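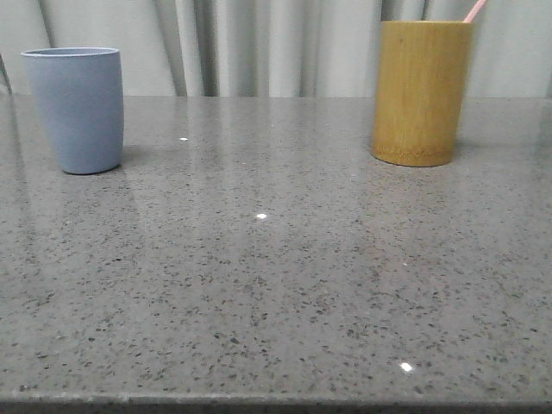 Small kitchen, big pot of tea: tips for a worktop you'll love using

I have a bit of a thing about worktops. Ours runs under the window for the whole length of the kitchen, which sounds grand until you hear that it's also where we chop, bake, pay the bills and wrap parcels. Over the years I've picked up a heap of little habits that keep it nice, and I do get asked for them, so I've finally typed them up (and yes, some of these came from my gran and some from the back of a packet).

The daily wipe

Warm water, one small drop of washing-up liquid, a well wrung cloth. Go over it again with plain water, then dry with a clean tea towel. The drying is what makes a polished top shine! If you leave it to dry by itself you get those cloudy swirls, and then you scrub at them, and then you're cross.

Change the cloth more often than you think. I keep a stack of old cotton ones cut from worn-out pillowcases and a fresh one comes out every morning. They go in with the towels on a hot wash.

Stone tops

Keep vinegar and lemon juice well away from marble and limestone. Granite is tougher but it still doesn't thank you for a weekly soaking in vinegar, and the sealant certainly doesn't. To see if your stone wants resealing, put a spoonful of water on it in a quiet corner and go and do something else for ten minutes. If there's a dark patch when you wipe it up, it's time.

For an oily mark, mix bicarbonate of soda with enough water to make a thick paste, spread it over the spot, cover with cling film and leave overnight. Scrape off with something plastic, an old store card is perfect, and rinse. You may need a second go. I did, after the business with the chilli oil, and I was so pleased when it lifted that I made everybody come and look.

Wooden tops and boards

Scrub with coarse salt and half a lemon, rinse quickly, and stand the board on its edge to dry so the air gets to both sides. Never leave wood in the bowl. Oil it when it starts to look thirsty. Use food-safe mineral oil, and don't be tempted by olive oil, it goes sticky and then it smells.

Bamboo things like the same treatment: hand wash, dry straight away, no dishwasher. A musty bamboo utensil pot can be freshened with a spoonful of bicarb and a splash of warm water, swished round, rinsed and left upside down on a rack.

Tea stains

My favourite job, because it's so satisfying. Damp cloth, a good pinch of bicarb, rub round the inside of the mug with your finger behind the cloth. Brown ring gone! For a teapot or a flask, put in two teaspoons, fill with hot water, leave for an hour with the lid off, then rinse a couple of times. Be gentle with anything painted or gilded on the inside.

Coffee is more stubborn. Try the same thing twice before you reach for anything stronger.

The kettle

We have hard water here in Monbridge, so ours furs up in no time. I measure out 30 g of citric acid, tip it into 700 ml of water in the kettle, bring it to the boil, switch off and leave it for twenty minutes. It fizzes beautifully. Pour away, rinse well, boil a fresh kettleful and throw that out too. Put a note on the kettle while it's soaking. Please put a note on the kettle.

Making room

Take everything off the worktop. Everything! Wipe down, then only put back what you used in the last two days. The toaster stayed in our house, the bread maker went to the cupboard under the stairs, and I gained enough space to roll out pastry without moving a single thing.

Hooks under the wall cupboards are good for mugs if you have the height. Measure from the top of your tallest appliance first. A shallow tray for the oil, salt and pepper means you lift one thing to clean instead of five.

Drips and rings

Keep a saucer by the kettle for teabags and spoons. A folded flannel under the draining rack catches an amazing amount of water, and it can be wrung out and hung over the tap at bedtime.

Next time I'll do ovens, including the overnight method for the glass door. Get your old toothbrushes ready!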